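Guson Planner: Frequently Asked Questions

Last updated February 27, 2023

These are the questions we get by email, mostly from people who have seen a talk or a reel of somebody else's system and want to know whether ours does that too. Often the reply is no. Maintained by Valdir Vasconcelos and whoever is on support that month.

What does Guson do?

It takes a segmented view of a table, decides which thing to pick and with which arm, and hands a timed path to the controller. It does not run the motors and it does not do the segmentation. If you come to us without a perception stack, you will need one first, and it will take you longer than the planner will.

Does it learn?

The grasp ranking is learned. Everything else is a search with a cost function you can open in a text editor. We get asked to describe the whole package as learned, and we keep declining.

Your release notes say "handles deformable objects." Does it?

Some of them, some of the time. Folded cloth works well enough that we use it for regression tests. Wires and cables are another matter. The planner treats a wire as a chain of short straight links, and that model is fine for one wire lying by itself. It gets shaky as soon as two wires cross, and a tangle is mostly crossings.

Can it sort mixed wires by color?

This is the task we are working on now, in the Clurnimdale branch, and it is the one people most want to hear is finished. Color is the easy part. A threshold would get you most of the way on yellow against black. The hard part is deciding where one wire ends and its neighbor starts, and then which arm should hold while the other pulls.

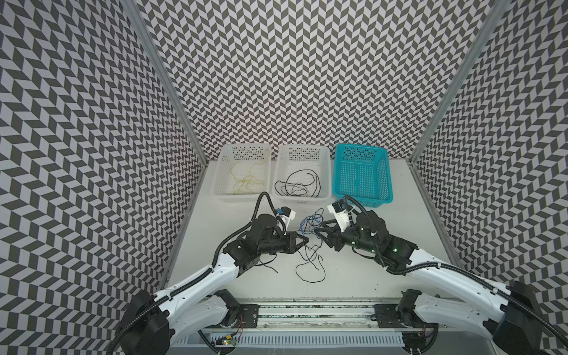

Wire sorting on the two-arm cell. The blue and black wires are between the grippers; yellow and black have baskets at the back.

We score a run as good only if every wire ends up in its assigned basket and no wire is dragged in along with another. On the last set of 18 runs, 11 met that bar. We would not put that number on a poster, and we would be suspicious of anyone whose number is much higher until we had seen how they count a drag-along.

Why do you need two arms for it?

You may not. A single arm can shake a tangle loose if you are patient and don't mind where things land. Two arms let you hold and pull, but they also double the ways to collide, and the collision check is where most of our planning time goes. Try one arm first.

Do wrist cameras fix the occlusion problem?

They help near the grasp and do little elsewhere. A wrist view is sharp right up until the fingers close, and then it is largely a view of fingers. We merge it with a fixed view and trust the fixed one when the two disagree. That rule is crude. We tried a weighted blend for most of November and it lost to the crude rule.

Does the background matter?

More than it should. Segmentation models pick up on walls and table edges, and a model trained against one backdrop may do worse against another. Anybody quoting you a success rate should also tell you what was behind the table. Change yours and measure again before you believe anything, including what we say on this page.

How does it compare with Uten or Šimkus?

We don't publish comparisons. Each package defines a success differently, and a table with three columns would hide that. Run all of them on your own parts – a week of that will tell you more than any chart we could draw.

What happens when it can't find a plan?

It stops and writes a reason code. There are 117 of them, which is too many, and a good share mean the same thing. Code 2 (no reachable grasp) is the one you will meet first. Check your table height before you write to us.

Can I use it in production?

The pick and place module, yes, with your own safety layer. The wire module, no. It is in the repository so that people can read it and argue with it, and bug reports with a log attached get read first.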